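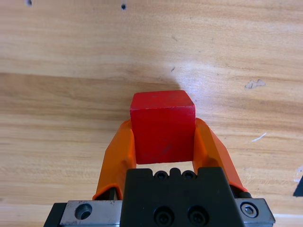 Culora Community Robotics Group
Minutes of the gripper and camera trial meeting
Held Fri 30 June in the back workshop, starting a bit after seven

Welcome and the minutes from last time

Everyone was welcomed, with a special hello to the two new members who braved the cold and the roadworks to join us. The previous minutes were accepted with one correction (the spare power supply is on loan from the high school and was never ours, so please don't label it). Apologies were received from the usual shift workers, and there was a very nice card from our former secretary, which was passed along the bench and is now pinned over the kettle.

Item 1. Where we are with the finger comparison

Most of the evening went to this, as it should, seeing that we've been promising ourselves a proper comparison since October. For the newer folks, we are deciding between the orange fingers and the older Drornico flat jaws for the pair of arms, and the choice has to suit both the block exercises and the school visits. Each set of fingers gets the same program of picks with the same coloured blocks, and the attempts go into the log whether they're pretty or not.

The orange fingers were on for this round. The members running the bench felt they were kinder to the painted blocks than the flat jaws had been, and a good deal more forgiving when the arm comes in a little off centre. The flat jaws did have their defenders. They are easier to clean, they cost less to replace, and one member pointed out that you always know just where the edge of a flat jaw is, whereas with a curved finger you're partly trusting it. It was a fair point and we talked it over for quite a while, probably longer than the agenda allowed!

We agreed that the log needs a column for how far off centre the approach was. Right now all we have is "good" or "missed", and a good that was really a lucky squeeze looks the same on paper as a clean one.

Item 2. Two arms over one table

The second part of the trial has both arms working over the same table, with the black square as the target. The red block goes to the square under one arm, and the other arm holds the yellow block up out of the way until it gets its turn. The green one stays on the table for later in the program. It's a simple enough exercise on paper, but it asks a lot of the controller, and of whoever is minding the stop button.
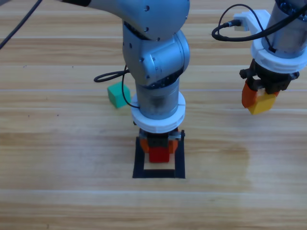 From the far end of the bench came the view that the waiting arm should be sent further back before the first one comes down, even if it costs a few seconds a cycle, and that the Jidow controller ought to be set to refuse a move that brings the two wrists any nearer than we've agreed. Several heads nodded at this. The difficulty is that we haven't agreed on a distance. After some back and forth it was decided to start generous and tighten it up once we trust the timing.

The cables were also raised. Members would like the slack on both arms looked at before the next round, and somebody kindly offered a bag of hook-and-loop ties left over from a home renovation.

Action: propose a minimum distance between the arms and bring it to the next meeting.
Action: go over the cable runs on both arms.

Item 3. Cameras

We have been running with a fixed camera on the workspace and the small ones at the wrists. The question on the agenda was whether we need both kinds, given how much storage they chew through. Opinion leaned toward keeping both. The fixed view is the one you want when you're working out how the arms behaved toward each other, while the wrist view tells you far more about how the fingers meet the block. The Fujimoto lens we were lent was thought to be very sharp but a bit narrow for the job, and it will go back with our thanks.

Glare off the tabletop came up again. A matte cloth was suggested, and so was moving the lamp, and we'll try the lamp first as that's free.
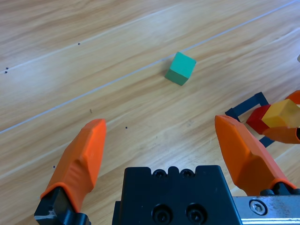

Can the wrist cameras be swapped between the two arms without doing the calibration over again? They will need calibrating again each time, even with the same model of camera, as the mounts never seat in quite the same position. Please leave them where they are until the comparison is finished.

Item 4. How many picks is enough

There was a lively discussion about numbers. The original plan called for 1000 picks per set of fingers, which sounded splendid over coffee last year and looks rather different now that we are all giving up our evenings for it. The meeting settled on 27 picks for each block with each set of fingers, done over several evenings, and then a look at whether the results are telling us anything. If the two sets come out close, we'll carry on with more.

Item 5. Money and odds and ends

Replacement fingers will be ordered from the hobby account, 5 pairs, so that a worn pair never holds up an evening. The sign-out sheet for the hex keys is to be used by everyone, please, including the people who brought the hex keys in. The workshop heater is booked for service.

Item 6. Next meeting

Same place, same time, in a fortnight. The flat jaws will be fitted beforehand so we can get straight into it. Whoever has the key for the side cupboard, could you bring it along, as the spare blocks are in there.

Meeting closed at 9, with tea and a very good lemon slice afterward.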